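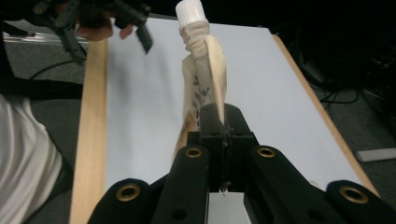 Fekorside Investment Club
Minutes of the ordinary meeting held on Fri 18 May in the upstairs room at Abdella

Present: Sharon Kinyua (chair), Kiprono Temba, Obadia Bakilana, Cyprian Czarnecka (minutes), and three further members who signed the sheet.
Apologies: Kibet Kariuki, who sent his comments on item 4 in writing.

The meeting was opened at ten past six. Seven members were present, so decisions could be taken.

1. Minutes of the last meeting

The minutes of the February meeting were read. Obadia asked for one correction. In the part on dividends it was written that they are "paid out", but the decision was that they stay in the club account and are used for the next purchase. The correction was accepted and the minutes were signed by the chair.

2. Matters arising

The form for the change of signatories was delivered to the broker. Kiprono confirmed that he and Sharon can now both give orders, and that any order needs the two of them. The old password has been changed.

The question of a shared folder for the monthly statements is still open. Obadia has made the folder but not everybody can open it. He will send the invitation again, and members are asked to write to him if it does not arrive.

3. Account and value of the unit

Kiprono presented the statement. The value of one unit is now 174, against 181 in February. He explained that the greater part of the fall comes from one holding, Lekard, and a smaller part from the fee which the broker takes each spring. Cash in the account is nearly 1000 after the subscriptions of this month. Two members have not yet paid and have been reminded.

Sharon asked if the fee could be shown in a separate line in future, so that it is not mixed with the result of the shares. Kiprono agreed to do so from the next statement.

A member asked why the value in her own notes was different. It was found that she had taken the price of the morning and the statement uses the closing price. The club will continue with the closing price of the last trading day before the meeting.

4. Lekard: to hold or to sell

This item took most of the evening.

Obadia had prepared two pages on the company, which were sent to all before the meeting. His opinion is that the business is sound and that the price went down after the half-year report only because the market had hoped for more. The sales have grown and the debt is smaller than last year. He would hold, and he would even buy a little more if the price stays at this level until the summer.

Kiprono did not agree. He said that the club wrote a rule for itself two years ago, that a share which falls by a fifth from the purchase price must be discussed and, if there is no new reason to keep it, sold. In his view a low price is no new reason. He also reminded the members that Lekard is the largest holding we have, and if it falls again the whole club will feel it.

The written comments of Kibet were read out by the chair. He is in favour of selling one half. He writes that he cannot judge the report well enough to be sure in either direction, and that he would sleep better with a smaller holding.

In the discussion it was asked whether selling now would cause a tax for the members. Kiprono answered that we would be selling with a loss, so he does not expect any, but the loss must be written down in the yearly summary. One member asked about the cost of the order itself. It is the same for a small or a large order.

Obadia said he could accept the proposal of Kibet if the other half is left in peace until the next full report. Sharon put this to the vote.

Decision: One half of the Lekard shares will be sold, with a limit price which is set by Kiprono and Sharon together. The other half is kept until the annual report is published, and then the club will discuss it again. Five in favour, one against, one abstained.

5. Proposal to buy Kineser

Sharon introduced the Kineser fund, which follows a broad index and has low yearly costs. Her thought is that the club has only single shares at present, and that a part of the money could lie in something more quiet. Obadia remarked that members can buy such a fund alone and do not need a club for it. Others found that this is true but that the club money should still be spread better.

It was felt that nobody had read the fund document with enough care to vote on it.

Decision: No purchase today. Cyprian will make a comparison of Kineser with two similar funds, showing yearly cost, smallest purchase and how dividends are treated, and will send it one week before the next meeting.

6. Any other business

The room at Abdella will be closed for painting for part of the summer. Sharon will ask if the smaller room downstairs is free.

A former member has asked to return. The members present had no objection. She will buy her units at the value on the day of joining, like any new member.

7. Next meeting

The date will be sent by Sharon when the room is confirmed. Points for the agenda should reach Cyprian in good time.

The meeting was closed at five to eight.

Minutes taken by Cyprian Czarnecka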